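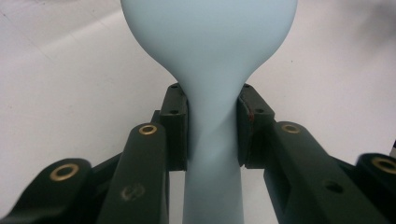 An afternoon with Leonie Steinbach and her green gripper

I'd been promised tea at Nadska, and there was tea, but I had to drink it standing up. The stools were covered in bits of linkage. Nadska is a shared workshop behind a row of garages, with heating that comes on when it feels like it, and Leonie Steinbach has had the bench by the window since May. She's building a gripper you hold in your hand and work yourself, and later (when she's brave enough, she says) the same one goes on the end of an arm.

"People ask me where the robot is," she told me, clearing a stool with her elbow. "I say the robot is the easy bit, I can buy a robot. I can't buy one that knows how hard to squeeze."

The parts came from Talar, a firm that was clearing out old kits. Dark green plastic, almost black unless you get it under the lamp, with brass rings set into the pivots. She paid 60 euros for the box. The same sort of thing, finished and with a motor, had been quoted to her at 900, and she laughed out loud telling me that.

I asked what she'd had to do to it. Quite a lot, as you'd expect!

"The arms were stiff on one side and floppy on the other. So it closed crooked. You'd go to pick up a cup and one finger got there first and shoved it along the table. I spent two weekends just on the pivots. Arne said to ream them out, Imke said whatever you do don't ream them out, and they both share my bench, so you can imagine."

Arne Gerlach, who was soldering behind us, said he still thought he was right.

In the end she polished the pins and left the holes alone. I had a go with it and it does close nicely, both sides coming in together, with a small click somewhere near the end of the travel that she hasn't tracked down yet. She pulled a face when it clicked. I think she'd hoped I wouldn't hear.

Soft things

Blocks are dull, Leonie says, because anything can pick up a block. What she cares about is things that give. Her favourite is a pale blue balloon-shaped thing, matte and a bit rubbery, with a long thin neck. Held by the neck, it stands up between the pads with its round end at the top, and the neck only pinches in a little.

"I like it because it tells on you. You squeeze too much and you see it straight away, it goes thin where the pads are. A wooden block never tells you anything. And if it's twisted you see that too, there's a sort of spiral in the neck."

She does most of this on a white tabletop, which I'd have thought would be a pain to keep clean. It is. There are grey smudges on it that no amount of wiping shifts. But dark fingers on a white surface are easy on the eyes after a long evening, and she'd had enough of squinting at them on the old brown bench. I did ask whether she had a proper plan for what gets picked up and in what order, and she fetched a notebook, looked at it, and put it back. 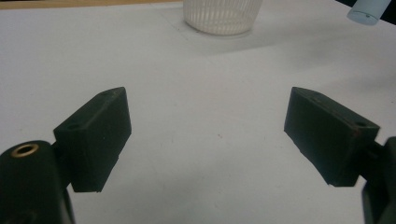
"It's more of a list," she said. "I start with the fingers wide open, always, and I come in slowly. If I start half closed I cheat, I sort of steer the thing in with one finger. Ludger caught me doing that."

Ludger Kleinschmidt is the one who got her into all this. He built something similar years ago out of Julard hinges and a bicycle brake, and he still has opinions. His main one is that the pads are too hard. Leonie half agrees. The faces are plain plastic for now, and she's been looking at a thin rubber sheet from Steiner, stock number 811, which she's written on the wall in pencil so she doesn't lose it again. The pads come off with a screwdriver, so swapping them is a five-minute job. The question is what the rubber does to the gap when it's shut.

"Then I have to move everything back by the thickness of the rubber, and then the arms sit at a different angle, and then I'm back at the pivots. I don't want to go back to the pivots!"

I asked if she'd ever been tempted to throw the lot in the bin. Once, she said, in the middle of June, when she fitted one of the links the wrong way round and didn't notice for a week. Desmond Montoya spotted it while he was looking for the kettle lead.

And the arm? There's one under the bench, still wrapped. She showed me the corner of the cardboard and pushed it back with her foot. First she wants to get through a whole evening of picking things up by hand without dropping any, and she wants the click gone.

"I'm learning what it feels like," she said. "When I know that, I can write it down as numbers and give it to the motor. Before that I'd only be guessing."

Imke Lenz came in then wanting the bench vice, and we had to move all the stools.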